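From the spare room

I promised last month that I'd stop going on about the garden and write something useful for once, so you're getting laundry. Sorry in advance to the allotment crowd, normal service will resume when the slugs do.

A bit of background for anyone new to the list. When we moved to Prolldale we had one wardrobe between the whole household and a heap of clothes that lived permanently on the spare bed. Guests would arrive, the heap would go on the landing, guests would leave, and the heap would come back. I think it had its own postcode by the end. So in March I decided I'd do 11 minutes of folding every evening with the radio on, and whatever was left when the timer went could wait. I've mostly kept it up (I missed a whole week when we had the boiler out, and I'm not counting that).

The first thing to sort out was where to fold. I'd always done it on the bed, bent over like a question mark, and my back let me know about it. Then I got hold of a white table and it's so much better! If you've only got a bed, though, you can manage perfectly well, just strip off the duvet and pillows first so you've got the full width to spread things out.
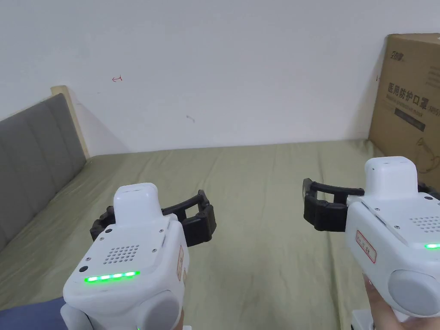
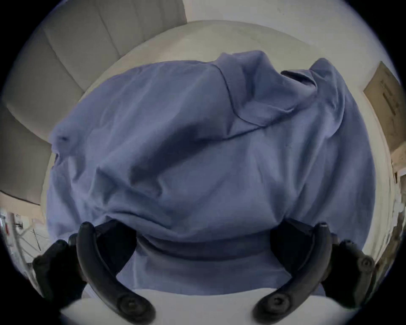
Shirts are what I get asked about most, and they're what I used to leave until last. My mistake was trying to fold them straight from the heap. Now I pick one up by the shoulders, give it two good shakes and lay it face down before I do anything else. A cotton one that's been bunched up like the blue shirt on the table looks hopeless, but find the long seam and pull gently along it and you'll soon see which way round the thing is meant to go. Then sleeves in, sides in, bottom half up to the collar. I don't bother with buttons, apart from the top one and one in the middle - life is short and I've got 8 more to do.

Fitted sheets are another matter. The olive-green one on the bed has wrinkles in it and I've decided I can live with those. I've watched I don't know how many clever methods with the corners tucked inside each other, and mine still come out looking like a bread roll. I put them at the back of the shelf and shut the door.

Storage next. I bought a set of drawer dividers from Soltani, the little household shop in Mulusau, and they've been brilliant for socks and hopeless for jumpers. A few of you swear by the Solteck hanging shelves, so please write and tell me whether they sag - I'd like to know before I part with any money.

Next month it's the airing cupboard, and I've already found 2 hot water bottles in there that I'd swear I've never seen before.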